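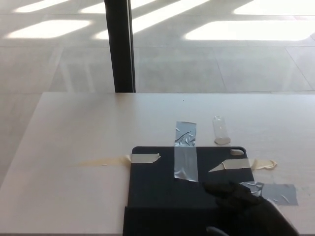 Come read your grandmother's letters with me (or somebody else's grandmother's, I'm not picky)

Hi! My name is Jhair Muñoz and I run a small letter-reading project called Gristska out of two rooms over the old Apaza shoe store. I'm looking for people who have family letters sitting in a box, a drawer, a cookie tin, wherever, and who would be willing to sit down with me and read a few of them out loud while I record.

I also need people who have no letters at all but like reading aloud. More on that further down.

What I'm after is ordinary mail. Somebody's aunt complaining about the price of shoes. A cousin who moved away for work and writes home that the bread is bad. Two brothers arguing for eleven pages over a fence. I started with my own family's box, which my mother handed me in a grocery bag one May, and the first thing I pulled out was a four-page letter about a goat. I read it to my neighbor and she went and got hers, and then we were up until one in the morning. That was how the whole thing started, and the goat letter is still my favorite (ask me and I'll read it to you, it doesn't take long).

So far I have nearly 300 letters recorded. A lot of them are from the same few families, though, and I'd like to hear from more corners of town, and from more languages too. Spanish and English I can handle myself. For anything else I'll ask you to read the original and then tell me in English, in your own words, what's going on in it. It doesn't have to be a proper translation. Some of the best recordings I have are people stopping halfway through a sentence to explain who Uncle So-and-so was and why everyone was mad at him.

Who I'm looking for

Letter owners: 25 people. You need at least one letter that is handwritten or typed and was really mailed or handed to someone, and you need to be okay with it being heard by strangers. Postcards count. Notes left on the kitchen table count if they're long enough to have an opinion in them. Emails I'm going to say no to for now, sorry, I just don't have the time.

Readers: people who are willing to read letters that belong to someone else, for owners who'd like their letters in the collection but can't face reading them, or whose eyes aren't up to it anymore. You don't need training and I don't want an actor's voice. I want your regular voice. If you stumble over a word, we leave the stumble in.

You do have to be 18 or over for both. If you want to bring your kid along to listen, fine by me, there's a couch and a pile of comics.

What a session is like

You come up the stairs (there are 28 of them and they're steep, so please tell me if that's a problem and I'll come to you). I make coffee. We look at the letters together first with no recording going, and you decide which ones are in and which ones go back in the envelope. Then we record for an hour or so. After that I photograph the pages you picked, flat, on both sides, and you take every piece of paper home with you the same day. I don't keep originals, ever, even if you offer. People do offer!

Please don't iron your letters. I mention it because two different people have done it. Don't tape up the torn ones either, just bring them in a folder or between two magazines and we'll handle them gently. 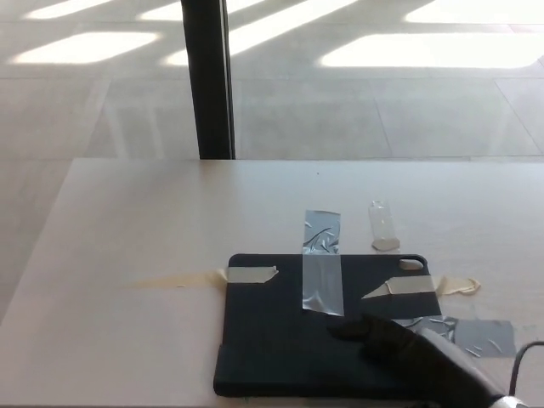

What if I change my mind after we've recorded?
You have 3 months from your session to pull any letter out, and you don't have to tell me why. Send me a message saying which one and I'll delete the recording and the page photos.

What you get

Letter owners get 60 dollars per session, in cash, at the end of the session. Readers get 40, because the sessions tend to be shorter. I wish it were more. The money comes from a small grant I got through the Pluvurov fund and it has to stretch until the recordings are done. Bus fare is on top of that, and so is parking if you can show me the ticket.

You'll also get your own copy of the recording and the photos, on a memory stick or as a download. Several people have sent theirs on to relatives overseas, and one lady played hers at a family reunion and got into a fight about whether the letter was from her father or his twin.

Where it all goes

The finished recordings will be played at a listening evening in the back room at Grurus, the café across the street, and after that they'll sit on a plain web page where anyone can hear them. Last names come out unless you want them in. Addresses always come out. If a letter talks about someone who's still living, I'm going to ask you whether they know about it, and if the answer makes us both wince then we'll pick another one.

I won't sell them and I won't put music under them. (Someone suggested a piano. No.)

How to sign up

Write to me or leave a note at the counter at Grurus with your name, a phone number, whether you're an owner or a reader, and what language your letters are in. If you're an owner, tell me one thing about one letter, even a single line is enough. It helps me plan who comes when, and also I'm nosy.

I'm taking names until July 22, 2023 and will call people back as the notes come in, so the early ones get the better choice of times. Evenings are easiest for me but I can do mornings if you work nights. If I don't reach you I'll try again, I don't give up after one call.

One more thing for readers: please say whether you can manage old-fashioned cursive. I have one box from a retired seamstress that I can't get through at all, her sister's handwriting looks like a row of knitting needles, and whoever can read it is getting extra cake — lemon or walnut, your pick.

Jhair Muñoz
Gristska, upstairs from the old Apaza store, door on the left side of the building, ring twice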